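April, bench notes, sourdough starter comparison, batch 10

Started 9:40. Three jars again: the Clarnier dried culture, the Prarutau one, and our own from the back fridge. Same flour, same scale, lids on loose. I still don't believe the packet claim that a dried culture "develops regional character" after a month of feeding. It gets fed our flour and our tap water in our room. What region would that be?

Water at 78 F going in. Clarnier doubled by early afternoon, Prarutau a bit behind, house jar last. Last batch the order was the other way round, which tells me we are measuring the shelf and how well I stirred. Moved the jars one place to the left for the next feed to see if the ranking moves with them.

Smell notes are useless as written. "Fruity" appears next to all three. I wrote it twice myself.
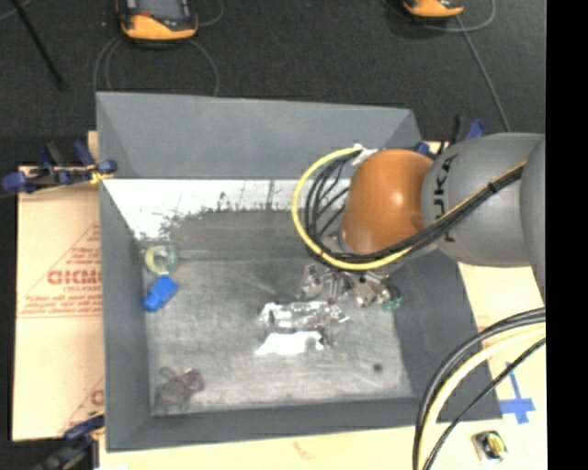
Heather Skinner wants it on record that the house jar did smell different to her at the noon check, more like yogurt, and that she picked it out two times with her eyes shut. Fine, recorded. Two right picks out of three jars is not much — I'd want 20 before I changed my mind, and someone else handing her the jars.

Test loaves at 700 g dough each, baked together. Crumb looked alike to me. The Prarutau loaf spread more, but it was also the last one shaped and I was rushing.

To do:
Label jar bottoms, not lids. Lids got swapped at the second feed, I think.
New bag of rye before batch 11, the open one is stale.
Ask Alasdair if he still has his feeding log from the winter.
Leave the oven thermometer on the middle rack.

Discard went in the crackers. Too salty.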